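Foil shaver vs. rotary for a shaved head
2 min read

mizanur_h
Shaving my scalp every other day with a Kistar foil unit. Takes 20 minutes and still leaves stubble at the crown. Would a rotary be faster? I travel a lot, so it has to fit in a backpack.

ihor.hryn
Rotary, yes. Five heads follow the curve of the skull, a flat foil doesn't. I went from 22 minutes to 11 with the Lubis. 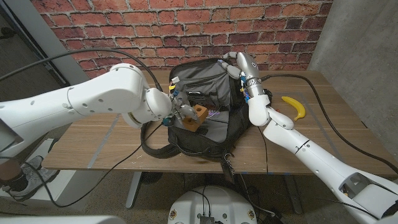 Black backpack, open on the table.

foilfirst
Disagree. Rotaries pull anything over two days of growth. Run a bare clipper first, then the foil, against the grain at the crown. Replace the foil too – a worn one explains most missed patches.

mizanur_h
Foil is original, almost 3000 minutes on the counter.

foilfirst
Then start there. Cutter block as well.

ihor.hryn
A new foil helps but won't fix the contact area. He shaves every other day, so pulling isn't an issue.

foilfirst
It is on fine hair that lies flat. Depends on the scalp.

mizanur_h
Ordered the foil and cutter from Dinarcombe. If the crown is still rough in December I'll try the Lubis.

Related threads
Ollmont pre-shave powder on a dry scalp
Cleaning a rotary without the dock
Travel lock keeps releasing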